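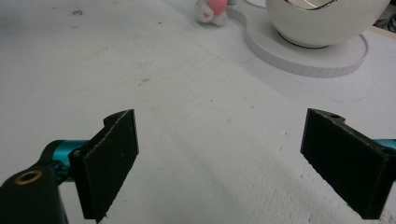 Praktikum Lernende Robotersysteme
Handout 4: Aufnahme von Demonstrationen mit handgeführten Greifern

Zuletzt aktualisiert: 10. Dezember 2025

1 Gegenstand

Das Handout behandelt die Aufnahme von Beispielen für das Imitationslernen. Die Auswertung und das Training folgen in Handout 5 und 6. Vorausgesetzt werden die Begriffe Beobachtung, Aktion und Trajektorie aus der Vorlesung sowie der Umgang mit dem Aufnahmeprogramm Konden.

Eine Demonstration (im Folgenden: Episode) besteht aus einer Folge von Paaren (o_t, a_t). Die Beobachtung o_t umfasst die Bilder der beiden Greiferkameras und der Kopfkamera sowie die Öffnungsweite beider Greifer. Die Aktion a_t ist die relative Pose jedes Greifers zum nächsten Abtastzeitpunkt, ergänzt um die Zielöffnung. Da kein Roboterarm beteiligt ist, liegen keine Gelenkwinkel vor. Die Posen werden nachträglich aus Bild- und Inertialdaten geschätzt.

2 Warum handgeführt

Bei der Teleoperation wird der Arm über ein Eingabegerät gesteuert. Die Aktionen sind dann per Konstruktion ausführbar, die Bewegungen aber langsam und oft stockend. Mit dem handgeführten Greifer arbeitet die Person direkt am Objekt. Das erhöht den Durchsatz, verlagert aber zwei Probleme in die Nachbearbeitung:

a) Kinematik. Eine Bewegung, die der menschliche Arm ohne Weiteres ausführt, kann außerhalb des Arbeitsraums des Zielroboters liegen. Solche Episoden werden beim Import verworfen.

b) Latenz. Bild und Öffnungsweite werden von getrennten Geräten erfasst. Der Versatz ist vor jeder Sitzung zu bestimmen (Abschnitt 4) und in die Sitzungsdatei einzutragen.

Der Vergleich beider Verfahren am Datensatz Pudov steht in der Praktikumsarbeit von Kamil Pešek, Kapitel 3. Bei der Lektüre ist zu beachten, dass dort absolute Posen verwendet werden. Die Fehlerwerte lassen sich deshalb nicht mit unseren vergleichen.

3 Aufgabe und Variation

Die Übungsaufgabe trägt den Namen Pevness: Ein Gegenstand wird gegriffen, angehoben und an einer vorgegebenen Stelle abgesetzt. Jede Gruppe nimmt 30 Episoden auf. Der gemeinsame Datensatz soll am Ende mehr als 300 Episoden umfassen. Im Durchgang vom Juli blieben nach der Prüfung 256 übrig, davon 156 ohne jede Korrektur der Zeitachse.

Variiert werden die Anfangslage des Gegenstands, seine Orientierung und die Starthöhe der Greifer. Nicht variiert wird die Aufgabe selbst. Wer während einer Episode die Strategie wechselt, bricht ab und beginnt neu. 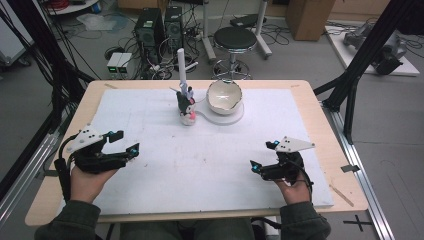

Die Startpose wird vor jeder Episode neu eingenommen und kurz gehalten, damit die Schätzung der Greiferposen einen ruhigen Anfang hat. Beide Backenpaare sind dabei geöffnet und befinden sich über der Platte, je ein Greifer pro Hand, wie in der Abbildung. Die Kabel werden seitlich neben den Händen geführt und dürfen während der Bewegung nicht über die Objekte gezogen werden. Plüschfigur und Schale stehen im hinteren Teil der weißen Platte, so dass davor Fläche zum Absetzen bleibt. Für die Variation genügen kleine Verschiebungen - große Sprünge zwischen aufeinanderfolgenden Episoden erschweren später die Suche nach Fehlern.

4 Ablauf einer Sitzung

4.1 Greifbacken auf festen Sitz prüfen. Fusseln von den Greifflächen entfernen.

4.2 Öffnungsweite kalibrieren: vollständig öffnen, vollständig schließen, beide Werte speichern. Links und rechts getrennt.

4.3 Latenz bestimmen. Greifer vor der Kopfkamera fünfmal zügig schließen und den Versatz zwischen Bild und Messwert in Konden ablesen. Streuen die fünf Werte um mehr als ein Bildintervall, ist die Messung zu wiederholen.

4.4 Probeepisode aufnehmen und vollständig abspielen. Erst danach beginnt die Zählung.

4.5 Episoden aufnehmen. Nach jeder Episode wird sofort das Etikett vergeben: gültig, Fehlgriff oder Abbruch. Fehlgriffe werden nicht gelöscht. Ein Fehlgriff mit anschließender gelungener Korrektur gilt als gültig und erhält den Zusatz K.

4.6 Sitzungsdatei schließen, Prüfsumme erzeugen, Übertragung in das Verzeichnis Procházka.

5 Typische Mängel

Verdeckung. Wird der Gegenstand mit dem Greifer vollständig gegen die Kopfkamera abgedeckt, bleibt nur die Sicht der Greiferkameras. Kurze Verdeckungen sind zulässig.

Ruhephasen. Lange Pausen vor dem Zugreifen erzeugen viele Paare mit nahezu verschwindender Aktion. Ein darauf trainiertes Modell neigt dazu, an dieser Stelle stehen zu bleiben. Pausen am Anfang und Ende schneidet das Importskript ab, Pausen in der Mitte nicht.

Schnelle Drehungen. Bewegungsunschärfe lässt die Posenschätzung abreißen. Im Protokoll erscheint dann der Status LOST - die Episode ist unbrauchbar, auch wenn die Bilder brauchbar aussehen.

6 Abgabe

Abzugeben sind die Sitzungsdatei, das Protokoll und eine halbe Seite zur gewählten Variation. Fragen zur Kalibrierung an Nazma Weerasinghe, zum Import an Bořivoj Danko. Die Greifer werden bei Danica Zeman ausgeliehen und dort geladen zurückgegeben.

Weitere Unterlagen
Handout 3: Koordinatensysteme und relative Posen
Handout 5: Filtern und Schneiden von Episoden
Handout 6: Training einer Policy auf dem Datensatz Pevness
Kurzanleitung Konden (J. Jelínek)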